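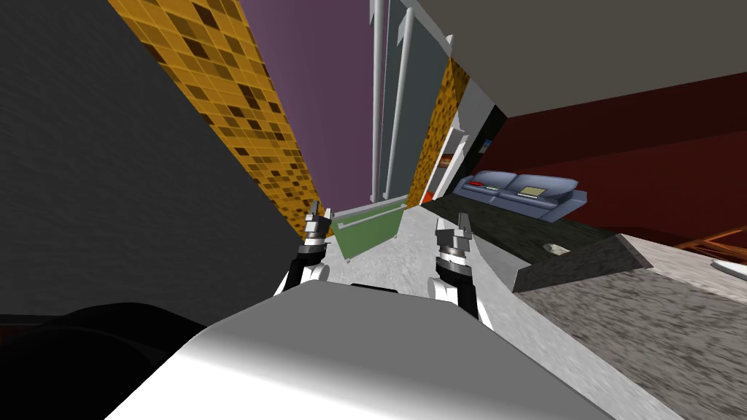

Computer-rendered interior with a large dark charcoal surface, pale floor and tiled wall.

How to Paint a Charcoal Accent Wall

Posted Jan 10, 2018 in Walls and Ceilings

Dark paint is harder to put on than light paint. It shows lap marks, roller lines, dents in the drywall and every place where somebody touched up an old nail hole with the wrong filler. Most of the complaints I hear about charcoal walls have to do with the prep and the primer, and both of those can be fixed before you open the expensive can.

These steps are for one interior wall of painted drywall. Plaster is much the same once the cracks are filled. Paneling and bare brick need a different primer and I don't cover them on this page.

What you need

Interior latex paint, matte or eggshell
Gray-tinted primer
Angled sash brush, good quality
Roller frame, extension pole and two covers with a medium-short nap
Roller tray and two liners
Lightweight filler and a wide putty knife
Fine sanding sponge
Painter's tape
Drop cloth, canvas if you have it
Bucket, dish soap and a sponge
A work light you can set on the floor

How much paint to buy

Measure the width and the height of the wall and multiply. Leave doors and windows in the total unless they take up a big share of it. My last one was a bedroom wall of 98 square feet, and one quart of finish paint didn't quite make it through two coats. I had to go back to the store for a second quart, and a gallon would have cost less than the two of them.

If you do need more than one can, pour them together into a bucket and stir before you start. Two cans of the same dark color mixed on different days can come out slightly different, and you will see it if the change falls in the middle of the wall.

Picking the color

Charcoals lean blue, green, brown or purple. You can't see the lean on a small chip. Paint a piece of poster board with two coats, leave a white border around it, and move it around the room over a couple of days. Look at it in the morning, at night with the lamps on, and next to the floor.

I tested three. Stemell makes one that looked like plain gray in the store and turned navy in our north-facing room. The Grondeck sample was warmer and looked good with oak trim, but it went brown under yellow bulbs. I ended up with Asamoah's darkest gray in matte. It stays neutral most of the day.

On sheen: matte hides bumps and marks easily. Eggshell wipes clean but catches light from the side. For a hallway or a kid's room I would use eggshell and spend longer on the filling. Semi-gloss on a dark wall will show you everything, so keep that for the trim.

Preparing the wall

1. Move the furniture out or pull it to the middle of the room. Take off the switch plates and put the screws in a sandwich bag.

2. Wash the wall with warm water and a little dish soap. Rinse with clean water. Kitchens and walls near a stove need a second wash.

3. Put the work light on the floor close to the wall and turn off the overhead light. Shine it along the surface. Circle the dents with a pencil, lightly.

4. Fill them. Pull the knife flat, let the filler dry and go over it again, as it nearly always shrinks a little.

5. Sand the spots until you can't feel an edge with your fingertips. Then run the sponge over the whole wall once to knock down old roller texture and drips.

6. Wipe off the dust with a damp cloth and let the wall dry.

7. Tape the ceiling line, the baseboard and the corners. Press the edge down with the putty knife. 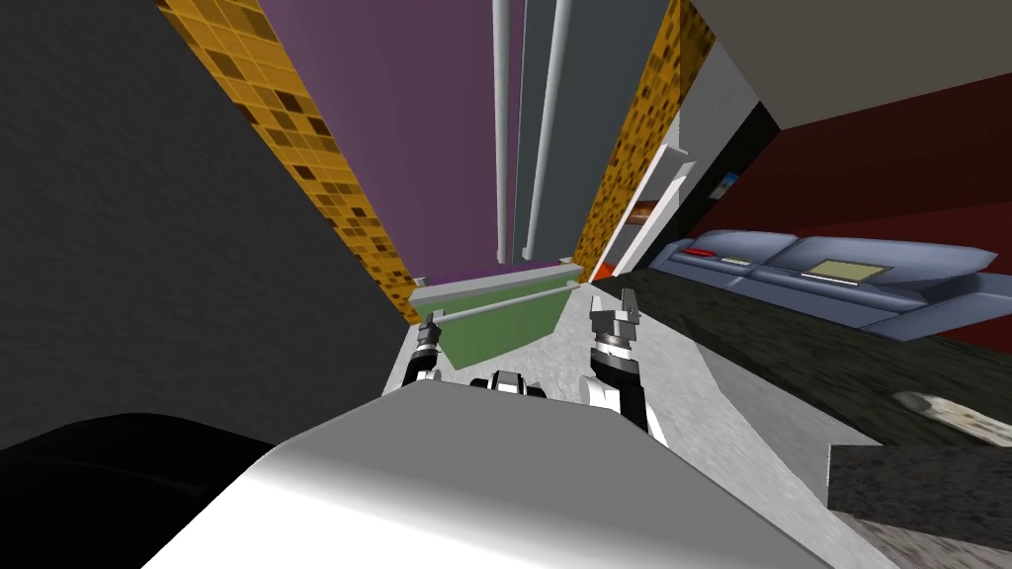

A trick for the taped corners is to brush a thin line of the old wall color over the tape edge before the new color goes on. Whatever seeps under will be the old color, and it seals the gap. Clear caulk does the same job if you no longer have the old paint. Smear on very little and wipe it almost all the way off.

Priming

Ask the paint counter to tint the primer gray. They will usually know which gray goes under which color. White primer under charcoal tends to cost you an extra coat, and any thin spot shows as a pale freckle.

Cut in the edges with the brush and roll the rest. One coat is enough over sound paint. Give bare filler a dab first, let it dry, and then include it in the main coat. Filler soaks up paint differently from the wall around it, and an unprimed patch will flash – meaning it shows up as a duller or shinier spot when the light comes from the side.

Let the primer dry for the time on the can. The one I used said 60 minutes, and I gave it the afternoon.

Putting on the color

Stir the paint for longer than seems needed. Dark colors carry a lot of tint and some of it settles at the bottom. Scrape the corners of the can with the stick.

Wrap the new roller cover in painter's tape and peel it off again to pull out the loose fuzz. Dampen the cover with water and spin or squeeze it nearly dry.

Cut in one side and part of the ceiling line, no more than you can roll in the next 15 minutes. Keeping that edge wet is what stops the picture-frame look around the outside of the wall. With two people, one cuts and the other follows with the roller.

Load the roller well and work in strips from the top down. Overlap each strip by half. When you have three or four strips on, go back over them very lightly from ceiling to floor, always in the same direction. Don't press. Don't go back to a spot that has started to dry, even if you can see a miss in it. The second coat will get it.
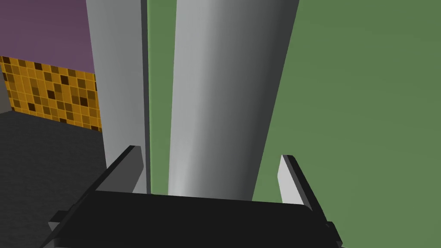 Open a window if the weather is mild, but keep fans pointed away from the wet paint. I painted one wall in July with the window wide open and the sun on it, and the paint was setting up before I could get back to the last strip. Close the blinds and wait for the shade. The room should be above 50 degrees the whole time, overnight too.

The first coat will look bad. It will be streaky and patchy and you may think you bought the wrong paint. Leave it alone until it is fully dry, then put on the second coat the same way. Check it the next day with the work light. Very deep colors sometimes want a third coat, and reds and blacks more often than grays.

Taking off the tape

Pull the tape while the last coat is still slightly soft, back over itself at a low angle. If it has dried hard, run a sharp utility knife along the edge first. Go slowly at the corners.

Care and touch-ups

Wait a couple of weeks before washing the wall or pushing a couch up against it. Dark matte paint can burnish, which leaves a shiny streak where it was rubbed. Hundell sells a soft white sponge that has worked all right on ours with plain water and a light hand.

Save some of the paint in a small glass jar filled close to the lid. Write the room, the color name and the sheen on a piece of tape and stick it on the side. Touch up with a small foam roller and feather it out, and use the brush only in the corners.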